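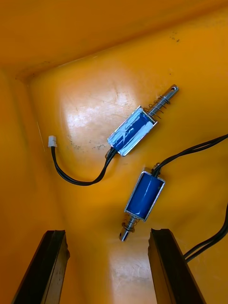 Why does the last part of Kiani get chopped off my recordings when it's a live results show?

The Sinum box stops recording at the time printed in the guide, and live shows run past that time, so you have to add extra minutes to the end of the series recording yourself.

Ticket status: solved (reopened once, my fault)
Opened: August 10, 2019
Box: Sinum recorder, the two-tuner one
Service: Rililach TV, basic package plus the entertainment channels

What's going wrong

OK so I am a grown adult opening a support ticket over a singing competition, let's just get that out of the way. I've recorded Kiani every week since the auditions started in May and I never watch it live, because I like to skip the ads and the sob stories and get to the singing. The performance shows record fine. The results shows do not. The host says "and the person leaving tonight is..." and then my box drops me back at the recordings list asking if I want to delete it. It has done this to me for five results shows now and I've had every single one spoiled at work the next morning.

What I tried before writing in

Unplugged the box and plugged it back in. Same thing the following week.

Deleted a pile of old stuff in case the drive was full. I got it down to well under half and it made no difference at all, and I kind of miss those cooking finales.

Deleted the series recording and set it up again from the guide. Same thing.

Recorded a movie on the same channel to see if the channel was the problem. The movie had its whole ending, credits and everything, so it's not the channel and it's not the antenna or the cable or whatever is going on behind my TV.

First reply from Rililach

They asked me to check for an update (there was one, I installed it) and to look at Settings, Recording, End Time. Mine said "On schedule." They said that's how the box ships and that it does exactly what it says: if the guide says the show ends on the hour, it quits on the hour. The network, Wadine, doesn't send out a new end time when a live show runs over, so the box has no clue anybody's still singing.

They told me to open the series recording, pick Options, and change End Time from "On schedule" to "5 minutes late." Did that. Felt very smug about it.

Reopened

Well, it half worked! I got the name of the person going home and about one line of their goodbye song. Better than nothing, but the goodbye song is the only part that ever makes me cry, so I reopened the ticket.

While I was poking around I noticed something else. My extra minutes weren't there at all on the second recording that week, the performance night. I'd changed the setting on one upcoming episode and not on the series. There are two Options buttons! One is on the episode page and one is on the series page, and they look exactly the same. If you get to it by clicking on the show in the guide, you're on the episode page. You have to go in through Recordings, then Series, then the show.

Second reply from Rililach

They said to scroll down past the choices I could see, because the list keeps going (there's no arrow or anything, I had no idea). The longest one is 100 minutes, which seems like a lot for a singing show but I guess it's there for ball games. They suggested half an hour for anything live.

They also warned me that the longer ending ties up one of the tuners, so if I've got two things recording right after, one of them will get bumped. For me that's the late movie and a rerun of a baking thing. The movie can go.

What finally worked

Recordings, Series, Kiani, Options, End Time, 30 minutes late. Then back out and press Save. If you leave with the Exit button it forgets everything, and yes, I found that out the slow way.

After that I moved the show to the top of the priority list so it wins any fight over tuners. Series, Priority, press Up until it's first.

The next results show recorded all the way through. I got the name, the goodbye song, the group hug, and then a good chunk of the Wadine local news, which I fast-forwarded. My favorite got sent home that night, so I sort of wish the box had cut that one off.

Still open, kind of

I asked if they could turn on a longer ending for live shows automatically. They said it's been passed along as a request. I also asked if there's any way to get back the endings I already missed, and there isn't, the box never recorded them. Wadine puts the goodbye songs up on its site for a couple of weeks after they air, so I've been catching up there on my lunch break.

You can close this one. Thanks for putting up with me!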